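Open day, simulation demo. Speaker notes, Oriana Ulloa

1. Start at the wall corner. Jaws open, wide joints on one side, fine grid on the other. 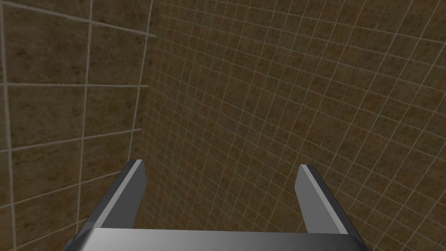 2. Move to the rack and mirror. Say that Jumwood has 5 rooms. 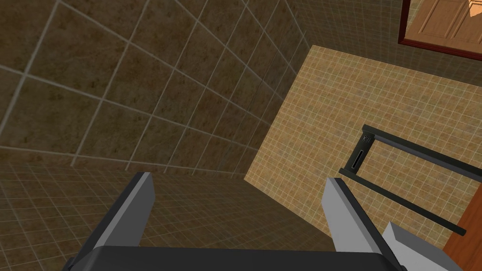 Keep to the wrist view — visitors follow it faster. Then the table.

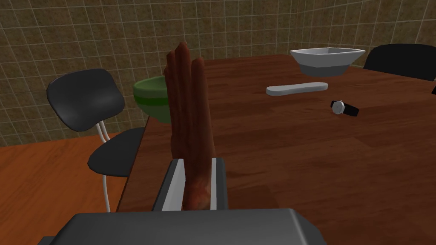
Is any of this real hardware? It is all rendered; the Lysenko arm stays off today.

Finish on bare floor.

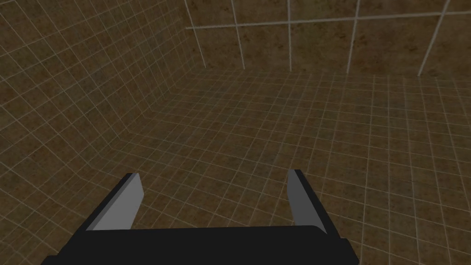 Orest Savchuk asked for a slower pace between rooms.

Contact Jumwood | Back to top

Related
Kamwood visit notes
Prondcombe open day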